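Un año durmiendo en el Drondach: mi opinión después de muchas noches

Llevaba meses queriendo escribir sobre el colchón Drondach y lo iba dejando, porque un colchón no se puede juzgar en dos semanas (yo por lo menos no puedo). Lo compré en agosto, con un calor espantoso, y lo primero que hice fue dormir en el suelo con él dos noches porque el somier no llegaba. Así que lo he probado en las peores condiciones posibles, jaja.

Vengo de un colchón de muelles viejísimo que heredé con el piso y que tenía un hoyo en el centro. Miré mucho antes de decidirme. Estuve a punto de coger el Fillham, que es más barato, pero lo probé en casa de mi cuñada y me pareció durísimo, como dormir encima de una puerta. El Weerakoon me encantó en la tienda y luego vi el precio: 2,395 euros. Ni en broma. El Drondach se me quedó en 1,289 con la funda incluida, y aun así me dolió pagarlo.
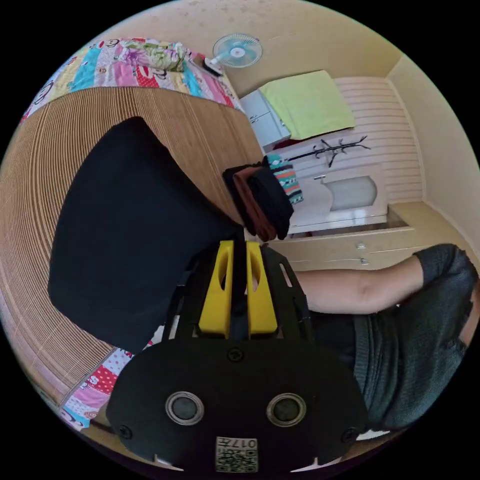
Lo que más me preocupaba era el calor, porque todo el mundo habla de la viscoelástica como si fuera una plancha encendida. Pues a ver: en pleno verano se nota, no os voy a mentir. Las primeras noches me despertaba a las cuatro de la mañana buscando el lado fresco. Mejoró bastante cuando quité el protector impermeable que traía de regalo y puse uno de algodón de los de toda la vida. Si lo compráis, cambiad eso desde el primer día.

La firmeza la venden como media y yo diría que es media tirando a firme. Duermo de lado casi siempre y los primeros días me dolía el hombro. Luego cedió un poquito —o cedí yo, vete a saber— y ahora me levanto estupendamente. Mi pareja duerme boca arriba y a él le gustó desde la primera noche, sin periodo de adaptación ni nada. Donde sí ha sido un cambio tremendo es en el movimiento: él se levanta mucho antes que yo y ya no me entero. ¡Solo por eso lo volvería a comprar!

Los bordes son su punto flojo. Si te sientas en la orilla a ponerte los calcetines se hunde bastante, y a mi madre, cuando viene de visita, le cuesta levantarse. En la cama de matrimonio no importa mucho, pero en un cuarto pequeño, donde la cama hace también de asiento, yo me lo pensaría.

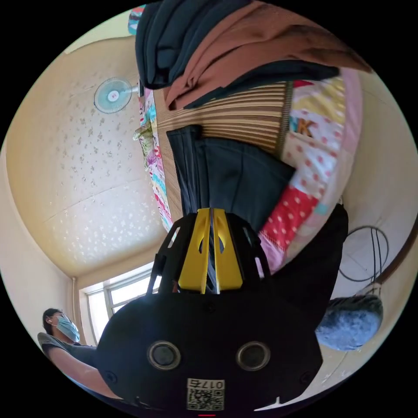
El dormitorio pequeño.

Del olor a nuevo os cuento que existe y dura. En la web de la marca dicen que se va en un par de días y en mi casa tardó más de una semana, con la ventana abierta a todas horas. No es un olor horrible, recuerda a pintura, pero si sois sensibles id preparando otro sitio para dormir.

Y el servicio… aquí tengo sentimientos encontrados. La entrega la hacía Wamthorpe y me cambiaron la cita dos veces sin avisar. El chico que por fin vino fue un encanto y lo subió por las escaleras sin rechistar, todo hay que decirlo. La retirada del viejo se pagaba aparte y eso solo lo ponen al final del todo, cuando ya has metido la tarjeta. Feo, muy feo.

Nota: le pongo un notable. Lo recomiendo para parejas con horarios distintos y para quien duerma boca arriba. Para gente muy calurosa, no tanto.

Comentarios

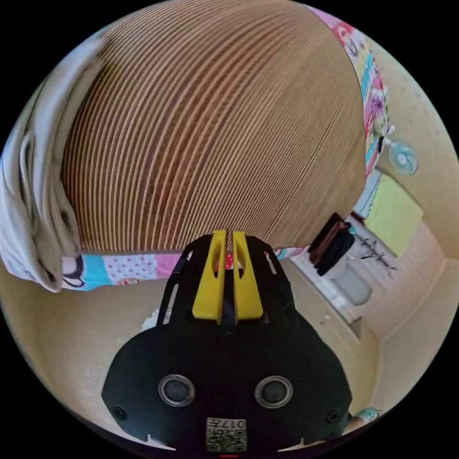
Viorica Perić: Yo tengo el mismo y coincido en lo de los bordes, aunque a mí el calor no me molesta nada. Lo que no te perdono es que no hables de la funda, ¡la mía encogió en el primer lavado! La lavé en frío como dice la etiqueta y ahora la cremallera no cierra por una esquina. Escribí a la marca y todavía espero respuesta.

Uf, Viorica, la mía la he lavado una sola vez y salió bien, pero ya me has metido el miedo en el cuerpo. Insiste por teléfono, que por correo tardan una eternidad.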